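Indholm parts plant hands its tray work to two robot arms

Dillia, a maker of pump and valve parts, has moved the loading of its test trays to two robot arms at its Indholm plant, the company said in a notice dated 08/06/2026. The change affects people on both shifts, most of whom had spent the larger part of their day picking up small parts and setting them down again.

The plant opened in 2004 and did the job by hand until this year. Workers took parts from a bin, turned them the right way up and placed them in trays bound for the leak test. Sore wrists were a common complaint, and staff rotated off the benches every two hours.

Under the new setup, the arms do the placing. The people who used to do it now check the finished trays, refill the bins and clear stops when a part lands badly. They have also been trained to change grippers and to restart the line without calling maintenance.

The arms came from Skovico, which also handled the programming. Each motion was first worked out in simulation, with simple blocks and plates standing in for parts, before anything was tried on the floor. During the trial period the line filled 1023 trays, nearly as many as the hand benches filled over the same stretch. Dillia says it expects the pace to pick up as the bin layout is adjusted.
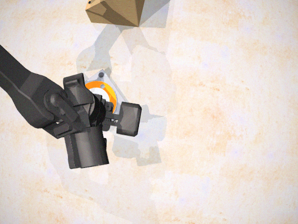 No jobs were cut in the change, according to the company, and pay grades for the former bench workers stayed the same. Workers have asked for those grades to be looked at again, arguing that clearing stops and changing grippers is more skilled than the work they were hired for. Talks on that point are set for September.

Noise has been another complaint. The bin feeders run louder than expected, and covers have been ordered from Ruchti. Until they are fitted, ear protection is required within the marked area next to the line.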